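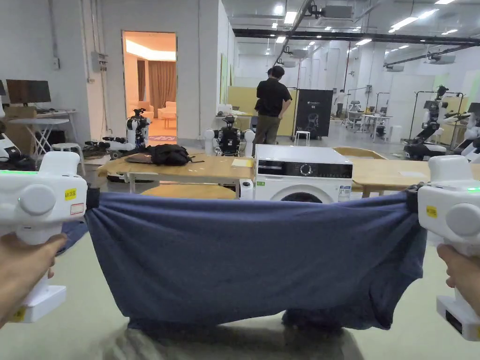 Why do armies still buy towed guns when self-propelled ones can drive themselves?
Mostly money and weight. A towed gun is cheaper to buy, easier to lift by helicopter, and a small army can fix it without a big workshop.

That question was the start of my whole term project, so I figured I'd put it first. I'm Melati Oei, and my report is on how a small mountain country should pick its artillery. Our class uses two made-up countries for everything, Stavthorpe (high, cold, not much cash) and Pasanthorpe (flat, richer, next door). I got Stavthorpe, which I was pretty happy about, because mountains make everything harder and way more fun to write about!

I worked with Azlan Tjoa and Dewanti Simanjuntak. Azlan did the roads, Dewanti did the budget, and I did the guns and the crews. We had 488 pages of reading between us (I counted, I was that annoyed) and I'd say the good stuff was in the parts on supply.

So, the roads. I started out thinking the longest range wins, end of story. Then Azlan put the weight of a tracked gun next to the weight limits on the bridges in our map pack, and most of the north of Stavthorpe was just gone. You can own the best gun in the world and it'll sit on the wrong side of a river. We had to redo our first plan after that, and I lost a weekend to it.

Thin air was my favorite part. A shell meets less drag up high, so it flies farther than it would at sea level, and the crew needs firing data that takes this into account. Engines go the other way and lose power. Cold makes it worse: batteries get weak, oil gets thick, and the propellant burns a bit differently too, so crews keep track of its temperature. I had a whole page on batteries and our teacher, Ms. Bundgaard, made me cut it in half. Fair enough.

We compared 3 plans. Plan one was all self-propelled guns. Plan two was all towed. Plan three was a mix, with 6 self-propelled guns kept down in the Lubis valley, where the road is good, and towed guns higher up at Hisdale. We picked the mix. Dewanti wasn't thrilled, since two kinds of gun means two sets of spare parts and two kinds of training, and her budget sheet showed it. She wrote her own page on why plan two is better and it's in the back of the report. I still think she undersells how long a towed crew needs to pack up and move once the other side knows where they are.

Vratislav Ďurica from the other group (he had Pasanthorpe) asked what happens when the pass closes for snow in December. Good question, and we only had half an answer: stock up the shells at Hisdale before winter and hope the storage is big enough. If I had more time I'd work out how many truckloads that takes. Azlan has started a table for it, but the truck numbers aren't in yet.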